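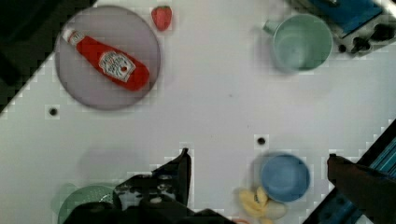

Guthrie placement method

The Guthrie placement method, usually shortened to Guthrie, is a procedure for training a robot arm to move household objects between dishes and open table space using images from a camera carried at the wrist. It was developed at the Nevov laboratory in Gallau and first described in a technical report dated May 17, 2019. The method belongs to the wider family of imitation learning techniques, in which a robot's behavior is derived from recordings of a person operating it.

Guthrie is distinguished from earlier work at the same laboratory by its treatment of the release, the part of a task in which an object is set down. Each recording is divided at the moment the fingers close, and the portions before and after that moment are used to train two separate networks. The first network controls the approach and the grasp. The second controls the transfer and the placement.

Contents
1 Background
2 Workspace and objects
3 Method
3.1 Recording
3.2 Division of recordings
3.3 Training
4 Results
5 Limitations
6 Later work
7 See also

Background

Research on tabletop manipulation at Nevov began with Bomumeck, a system that relied on a single camera fixed above the table. Bomumeck located objects reliably when the arm was withdrawn, but the arm blocked the camera's view during the last part of a grasp, and the system had to complete the motion from memory. Errors of a finger's width were common. Tall containers were knocked over more often than any other type of object.

Moving the camera to the wrist removed most of this difficulty. The fingers stay in view throughout the motion, and the image becomes more detailed as the hand descends. The change brought a new problem. Once an object has been lifted, it fills part of the image and may cover the place where it is to be put down. A network trained on whole recordings tended to confuse the held object with objects still on the table, and sometimes opened the fingers early or returned to the point where the object had been picked up.

The authors of the 2019 report attributed this behavior to the fact that the same image could call for different actions depending on what the arm had done previously. Adding a longer history of images to the network's input reduced the confusion but made training slow, and the resulting motions were hesitant. Guthrie was proposed as a simpler remedy.

Workspace and objects

The method was developed on a white tabletop marked with small round holes. Objects are laid out in mixed arrangements of dishes and food items. A typical arrangement includes a light gray plate, a pale green mug, a blue bowl and a green bowl or colander, along with a red plastic ketchup bottle, a strawberry and a group of yellow banana pieces. Objects may rest directly on the table, lie on a dish or lean against one another. A bottle lying across a plate is treated as a separate class of starting position, because the fingers must close around the bottle without pushing the plate.

Both fingers of the gripper are dark and enter the wrist camera's view from the lower part of the image. Equipment at the side of the table, including blue panels and black mounting hardware, is also visible in many images. It was left uncovered during recording. The report states that networks trained with the surroundings masked performed no better than those trained without masking, and the simpler arrangement was kept.

Method

Recording

An operator guides the arm through a task while the wrist camera and the joint positions are recorded together at 10 samples per second. Operators are given a short written instruction for each recording, such as moving the strawberry to the plate or moving the bottle from the plate to the open table. They are not told which path to follow. The complete collection released with the report contains 3534 recordings.

Arrangements are changed between recordings. The position and direction of the mug handle are varied, as is the order in which dishes are placed around the center of the table. Recordings in which the operator drops an object are kept if the object is then picked up again, and the second attempt is marked as the start of a new grasp.

Division of recordings

The point of division is found automatically from the distance between the fingers. When this distance stops decreasing and the arm begins to rise, the software marks the preceding sample as the end of the grasp. A short overlap is retained on either side so that both networks are trained on the moment of contact. The overlap was added after early trials in which the arm paused for several seconds between the two stages.

Flat dishes presented a particular difficulty. A plate is commonly gripped by its raised rim, and the fingers may close almost completely, leaving a distance close to that of an empty grasp. For these recordings the division is set by hand.

Training

The two networks have the same structure and differ only in the data they receive. The grasp network is given the current image and the written instruction. The placement network is given the current image, the instruction and one stored image from immediately before the grasp. The stored image shows the table without the held object in the hand, and the network can use it to recover the location of a dish that has since been covered.

During training, brightness and color are varied at random. Color variation is kept small. Larger changes were found to harm performance on instructions that name a dish by its color, since the green mug and the green bowl could then be mistaken for the blue one.

Results

The report compares Guthrie with a single network trained on the same recordings without division. Each system was given 50 trials with objects resting directly on the table and 50 trials with objects lying on a dish. A trial was counted as successful when the named object came to rest in the named location and no other object had been tipped over.

In the first group of trials the two systems performed at a similar level. The single network completed slightly more trials involving the mug, a difference the authors considered too small to interpret. In the second group Guthrie completed more trials than the single network for every object tested. The largest gain was recorded for the bottle. The single network frequently lifted the bottle correctly and then lowered it onto the same plate, while the divided system carried it to the open table as instructed.

A further test examined the stored image. When it was replaced with a blank, the placement network continued to perform well on instructions that ended at the open table and declined on those that ended in a bowl. The authors took this as evidence that the stored image was being used to find dishes hidden by the held object.

Limitations

Guthrie assumes that each task consists of one grasp followed by one release. Tasks that require pushing, turning or regrasping an object fall outside the method as first described. The placement network also has no means of detecting that an object has slipped from the fingers. In such cases the arm completes the transfer with an empty hand, and the trial must be restarted.

The stored image becomes unreliable if the table is disturbed after the grasp. In informal tests, moving the destination bowl while the arm was in motion caused the object to be released at the bowl's earlier position in many cases. Outside readers of the report also noted that all training and testing took place on one white tabletop, and that performance on patterned or dark surfaces had not been measured.

Small objects near the border of the camera's view remain a source of error. An item that shows only as a narrow sliver at the edge of the image is often ignored by the grasp network, even when it is the item named in the instruction. The suggested remedy is to raise the arm before each task so that more of the table is visible.

Later work

A revised version, completed the following October, added a check on finger distance during the transfer. If the fingers close fully while an object should be held, control returns to the grasp network. The revision also refreshes the stored image whenever the hand rises above a set height, which lessens the effect of dishes being moved.

The practice of dividing recordings at the grasp was later applied at Nevov to drawer opening, where the division is made at contact with the handle. Results for that task have been less consistent, in part because the pull may begin before the fingers have fully closed.

See also

Bomumeck
Imitation learning
Robot end effector
Visual servoing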